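Pandau clinic adds evening nutrition hours, drops the referral rule

PANDAU – The Hako Wellness Clinic will keep its nutrition counselors on until 8 p.m. starting in February, and patients won't need a note from a chiropractor or doctor to see one.

The change was announced to members by email and taped to the front door a day later. Until now anyone wanting diet advice at Hako had to be sent over by one of the adjustment rooms, a rule left from when the two practices shared a single front desk and one phone line.

"People were booking a back visit they didnt want just to get to me," said Saadet Uysal, lead nutrition counselor. "That's a waste of their money and a slot somebody else could use."

A first visit will cost $39. Follow-ups are $33, same as before. Cash, card or health savings account. Insurance billing for nutrition visits is still not offered, and the clinic had no date for when it might be.

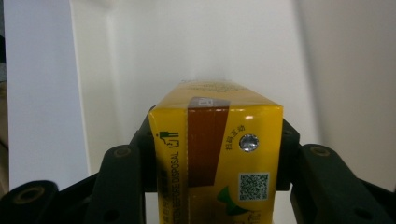

A yellow carton with a brown stripe.

Evening hours were the bigger fight. Tài Lâm, who runs scheduling, had asked for them twice and been turned down over staffing. What changed was the hiring of Todor Ristić, a dietitian formerly at the Vostetti practice across the river. He takes the late shift. Uysal keeps mornings.

Ristić will see mostly patients with high blood pressure or type 2 diabetes, plus some new parents. He asks for a three-day food diary before the first visit – handwritten is fine, so are phone notes – and a full list of any supplements, with the doses. Patients on blood thinners should say so when they book.

Not everybody is on board. Delwyn Pirihi, a chiropractor at the clinic, said she liked the old setup for one reason: she knew who was taking what.

"I'd have a patient in on a sore neck and already know they'd started on fish oil or whatever," Pirihi said. "Now I have to ask. So I'll ask."
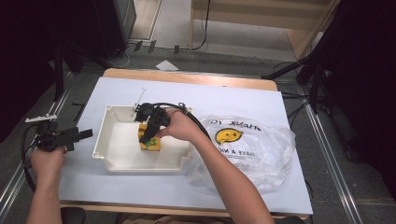

Shared charts are supposed to fix that. Both sides of the building will write to the same patient record once the new software is in, but training has slipped and only the adjustment rooms are set up so far. Lâm said the nutrition side should be done before the late hours begin. Paper notes untill then.

The clinic has 1836 patients on its books. Almost 2 in five have asked about diet at some point, according to Lâm, mostly at checkout.

Supplement sales at the front desk are not changing. Nghĩa Nghiêm, a patient who spoke up at the last open meeting, wanted them moved out of the building altogether, saying advice and sales shouldn't happen ten feet apart. Uysal said the counselors get no cut of sales and patients can buy wherever they like.

Booking for the evening slots opens at 9 a.m. on the first of the month, by phone or at the desk. Parking after 6 p.m. is in the Phí Street lot – the back gate will be locked.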